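Rules for working with robots and grippers

This site uses cookies to remember your settings. Accept | Manage

A robot that picks things up needs something like a hand. Most robots have a gripper, a tool with fingers that close on an object and let go again. Some grippers are fixed to a robot arm. Others are made for a person to hold, so that the movements of a careful human can be recorded and used later to teach a machine.

Either way, a gripper can pinch, drop or knock something over. That is why there are rules.

Some rules are written down as standards. A standard is a document that lots of people have agreed on. It might say how hard a robot may press, or where the stop button should go. Other rules are called good practice. These are the sensible habits of people who do the job every day, and each workshop has its own list. The list at the Jultero workshop in Gindstead has six rules, and new people read it before they touch anything.

1. Know where the stop button is.
2. Keep fingers and hair away from the jaws.
3. Wear shoes that cover your toes.
4. Look where the cables are before you walk.
5. Move slowly when you are near another person.
6. Say "ready" and wait for an answer before you lift.

Hand-held grippers at work with things all round them:

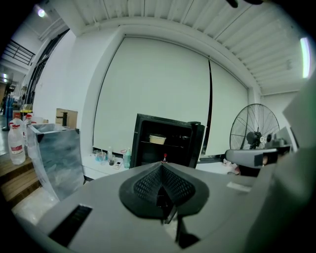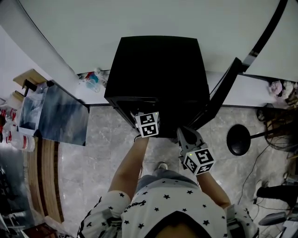
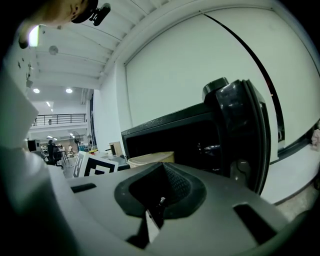 Rule 5 sounds easy, but it is the one people forget. When you have done a job many times you speed up without meaning to. At Jultero, anyone may say "slow" at any time, and everybody else has to slow down. You don't need to be the boss to say it.

Weight matters too. The practice object at Jultero is called Koo, a bag of dried beans weighing 568 grams. The limit for one gripper there is 700 grams, so Koo is safely under it. Anything heavier is shared between two grippers or left alone. A robot has to be told its limit as well. It can't guess that something is too heavy in the way you can.

Then there is distance. When the big robot arm, Grandov, is switched on, people stand behind a yellow line about 50 centimetres beyond the furthest point it can reach. If someone steps over the line, Grandov is stopped. It is only started again when the person has stepped back and someone has checked the floor.

The list gets looked at again every December. If something nearly went wrong during the year, a rule may be changed. A near miss must be written in the book even when no one was hurt.

You can write rules like these for a model robot at school or at home. Ask what it could pinch, what it could drop, and who might be standing close by. Keep the list short and put it where everyone can read it.

14 shares | 3 comments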